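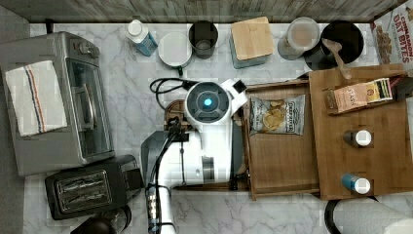
Why has Brimport stopped selling electric kettles to its own tenants? The town council, which also happens to be the landlord of 70 flats on Grallier Street, has decided that a kettle bought through its welcome scheme costs more in paperwork than it does in kettle.

Under the scheme, set up in a burst of goodwill, new tenants could order a starter set of kitchen goods and pay it off with the rent. A kettle came to 3 pounds a month. Each payment then had to be entered, checked and signed off by two different offices, one of which had moved to Jikstead and had not told the other.

The end came in September, when a tenant, Casimiro Marín, received a letter chasing him for 2 pence. He paid it in person. He was given a receipt, and later a second letter thanking him for clearing his arrears and warning him about falling behind again.

"I have framed it," said Mr Marín. "My mother thinks it is a certificate."

The council says tenants who still owe money on their sets will have the balance written off. Nobody will be asked to return anything, although an early draft of the notice did ask for "all kettles, descaled".

Natalina Bellini, who runs the Fontana hardware shop on the corner, has offered new tenants a discount in place of the scheme. She keeps the details on a card by the till, and the paperwork consists of showing her your keys.

"They come in, they buy a kettle, they go home," she said. "The council sent a man to ask how I do it."

The council would not say how much it spent running the scheme, but confirmed that a review will look into the matter. The review is expected to cost 100 pounds a day and has been given until spring. Tea will be provided.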